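The Big Dish Sort: A Kitchen Gallery

by Rawan Sabbagh

Every February I get the itch to take everything out of the dish cupboards, give it a wash, and decide all over again where it lives. This year I finally did it with my phone notes open and kept a list as I went. The count came to 269 pieces (I recounted the teaspoons, and yes, I'm sure). I love this job! It's the one day a year when the everyday plates and the holiday things are all out together, and you remember how much nice stuff you've been hiding behind the cereal bowls.

A few words about the bits I enjoyed most.

Orange, and proud of it. If I could only keep one serving piece it would be a glossy orange gravy boat on its own matching oval saucer. Orange makes mashed potatoes look like a party. I've used mine for gravy, pancake syrup, salad dressing and, one very good Saturday, melted chocolate.

The saucer matters as much as the boat. It catches the drip that always runs down from the spout, and it gives you something to hold when you're passing it down a crowded table. Please don't split the pair up in storage — you'll find the boat in November and the saucer in spring.

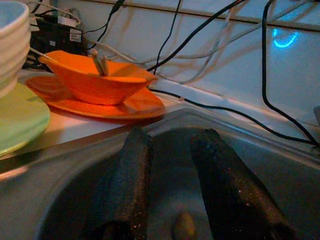 White bowls go in stacks, and I've stopped making the stacks tall. Four is my limit now on the upper shelf, because I'm short and the top one always used to come down with a wobble. Lower down I let them climb a bit higher. White bowls are the hardest workers in any kitchen and they look good with everything, so they get the shelf right by the stove.

Pale green plates. I started buying these at the Noltden flea market, one or two at a time, and I'm still not over how pretty they are with a plain piece of toast. They used to be for guests. They've been moved to the weekday shelf and breakfast has improved enormously.

The odd ones. I kept 2 chipped mugs I can't part with and boxed up 61 pieces for my cousin's first apartment over on Tilby Street. She has already claimed the big pasta bowls and is asking about the cake stand. (No!)

Washing up, the long way. I did it all by hand in small batches, with the radio on and the counter next to the sink as my waiting area. It took about 4 hours with a coffee break in the middle. Glasses first, then plates, then anything with a spout.

Next up is the baking drawer, and I already know there are too many cookie cutters in it.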